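ROBOT LEARNING FROM PEOPLE – handout 4
Demonstrating a task: hand-held gripper vs. remote control
June 2026. Read before the practical, bring a printout if you can

Last time: what a policy is, what it eats. Today: where the food comes from. Two routes. Either you drive the robot's own arm from a distance (teleop), or you do the job yourself holding a gripper with a camera on it, and the arm only gets involved much later.

Cloth is our running task. Soft, folds over itself, no fixed shape, so you can't cheat with a 3D model.

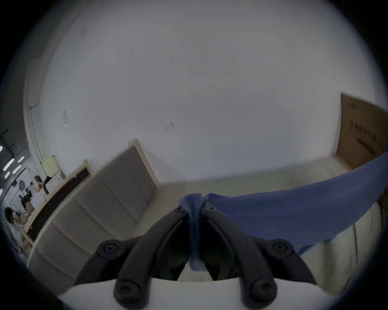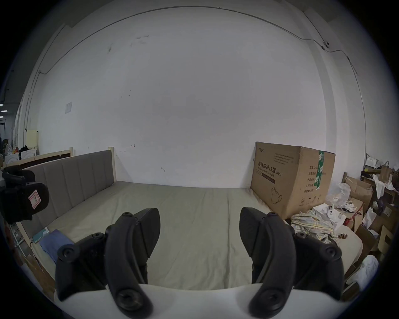
Blue cloth in both. First one it's pinched between the fingertips, second one it's folded and lying on the sheet, fingers open.

Teleop is still the honest way to do it if your arm is slow, because then the demos are slow as well and the robot is never asked for a move it can't make. That was a comment left under last year's notes, unsigned, and it deserves a proper answer because the point is half right.

Half right: yes, with teleop every recorded move is one the arm has made. Joint limits, speed, reach all come for free. With the hand-held tool you can whip a cloth about far faster than any arm we own, and the recording won't complain.

Other half: speed can be fixed. Slow the operator down, or stretch the timing afterwards, or throw out the demos the arm can't follow (check reach first, then wrist rotation, wrist is usually the one that fails). What's harder to fix is teleop with no sense of touch. People grab too deep, wait, look, grab again. All that dithering goes into the data and the policy learns to dither.

Numbers from the Lutbridge cloth set, for scale
– 364 demos kept, hand-held
– 113 demos kept, teleop, same folding task
– 40 teleop demos thrown away, nearly all for long pauses
Don't read a success rate into these. They are counts of recordings.

Terms you need
Demonstration: one go at the task, start to finish. 
Observation: what the camera on the gripper sees, plus finger opening.
Action: where the gripper goes next, relative to where it is now. Relative! Half of last year's group used absolute positions and then moved the table.
Embodiment gap: your arm is not the robot's arm. Smaller if the fingers match, which is why we use the same fingers on both.

Doing a good demo
Start with the fingers open and the cloth in view. Pinch near an edge. Lift, pause very briefly, carry on. Keep your other hand out of it, the robot hasn't got one. Vary the starting place between demos, also the background, a policy trained on one tabletop tends to know that tabletop and not much else. Bad grab? Keep recording and recover, then note it in the log. Recoveries are useful, just keep them seperate until we've talked about weighting (handout 6).

Practical
Groups use the Draltetti grippers, charge them the night before. Teleop station is the Grunau one, book a slot on the sheet. Each group does both methods on the same cloth. Write up: which was quicker per usable demo, where the pauses fall, one failure you could of avoided. The Ansari scripts will plot gripper path against time, ignore the warning about frame 3,000, it's only the buffer limit.

Still to add: calibration, drift in the tracking when you face a blank wall, glossary. Slides from the March session are out of date, don't use them for axis conventions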